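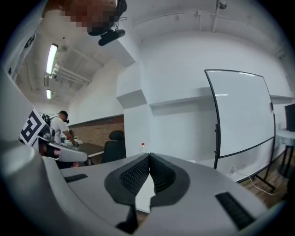

Sep 27, 2019

Well, they've gone, it's gone midnight and I'm too full of cheese to sleep, so I may as well write it all down.

I'd said half seven. Lorna MacBrayne rang the bell at ten past, while I was still in a towel, and was very sweet about it (she sat on the stairs and shouted news up at me). Niall Halliday came at twenty to nine with no bottle and no sorry, and by then the rice had set like cement. I'd done the lamb for six and there were seven of us in the end - he brought his cousin from Nonent, who doesn't eat lamb! I ran down to Londis in my slippers and came back with a 300 gram block of halloumi and a bag of peas, and she said it was the nicest thing she'd had all week, so I've forgiven her completely. Him, not yet.

What do you do about phones at the table? I never know. Niall had his next to his fork all through the main course and kept reading out the price of a sofa, down from 1000 to 345 apparently, and we all had to have a view. Mum would have taken it off him. I just passed him the potatoes again.

Lorna tried to wash up and I let her, which I think is fine among old friends, though my sister says never. She chipped the blue dish. I said it was chipped already, and it wasn't.

The pudding was the Sheehan pear one, out of the book with no cover, and it sank but tasted lovely. Everyone had seconds except me.

Lorna says it's hers next, in November, the 28th if she can get the big table back from Clustov. I'm to bring a starter and turn up late. Must ring about the dish, and find out whose scarf this is.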